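Home | News | Events | Members | Back issues | Contact

Site visit: two-arm sorting at Zemero

September 18, 2020

Members attended the open day at Zemero's laboratory, where the main demonstration was a battery sorting cell. Natália Baptista, who runs the bench, gave a short introduction and then left the arms to it. The task is simple to state: loose cells lie on a wooden table and have to end up in plastic baskets.
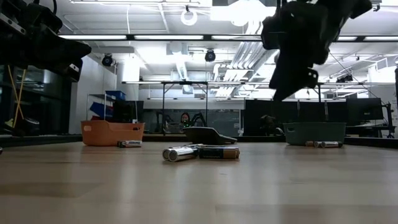 Small cylinders are awkward to grip. They roll when touched off-centre, and a finger that closes slightly high will push the cell away. Baptista's group sets the approach height from the table surface and corrects it from the wrist camera during the last part of the descent. The planning software, Trakine, runs both arms from one queue and holds one back if their paths would cross. 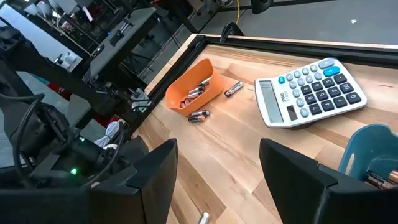
Batteries, bins and a desk calculator on the bench, seen from the wrist.

Other items are left among the cells on purpose, and the controller must work round them. Matilde Moreira asked about cycle time. The group is working in batches of 100 picks and logs each failure by type, with slips and double picks entered separately. No rate was quoted, as the gripper fingers were changed recently and the earlier figures no longer apply.
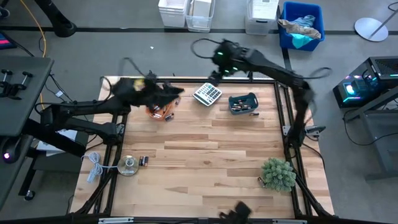 Discussion afterwards was mostly on calibration. Each arm has its own base on the table frame, so a knock to the frame means the routine has to be repeated for both. It takes roughly 3 minutes per arm. A second open day is planned for October, and places should be booked through the events page.

Shares: 3 | Comments: 2

R. Bouchard
Was the calibration done with a printed target or by touching off on the frame?

toolroom_pete
Good write-up. I would like to see the failure log when it is released.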